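Cell Technician (Two-Arm Table Cell), Grurlow site
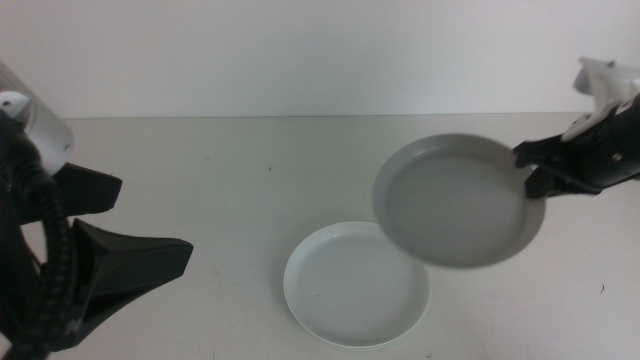 The table cell at Grurlow, right arm holding the pan over the plate.

Rirgate is looking for a technician to take care of our two-arm cell at the Grurlow workshop. The position is for 40 hours per week, starting in April, with a contract of 17 months. An extension is possible if the Prurkilmont project continues.

The cell repeats kitchen tasks on a white table, many times per day. Your work is to keep it in such a condition that the operators can start at 8:30 in the morning and do not need to call an engineer.

Your tasks:
- Check both grippers before the first run: finger screws, finger faces, opening and closing over the full stroke.
- Inspect the coiled cable at the wrist of the left arm. It must not pull when the arm turns. Replace it when the jacket shows cracks.
- Clean the table and put the plate and the pan back to their start positions.
- Do the zero position check of both arms after each change of fingers, and write the values in the log.
- Change worn fingers and adjust the closing force. The pan handle is the hardest part to hold, so please expect to spend time on this.
- Keep the spare parts shelf in order and tell us early when something is running low.

What we ask from you:
- At least 3 years of work with industrial or laboratory robots, or a similar job in machine maintenance.
- You can read a wiring diagram and you are comfortable with a multimeter and a torque screwdriver.
- You write clear notes. The evening shift will read them without you.
- English at working level. Most of us speak it as a second language, so a strong accent is no problem.

Experience with our control software, Sarkar, is welcome but not required. You will receive training in the first weeks together with the present technician.

To apply, send your CV and a short letter to the Rirgate office in Grurlow, with reference number 489. In the letter, please describe one repair which you did alone from beginning to end. We invite suitable candidates for a half day at the cell, and travel costs are paid by us.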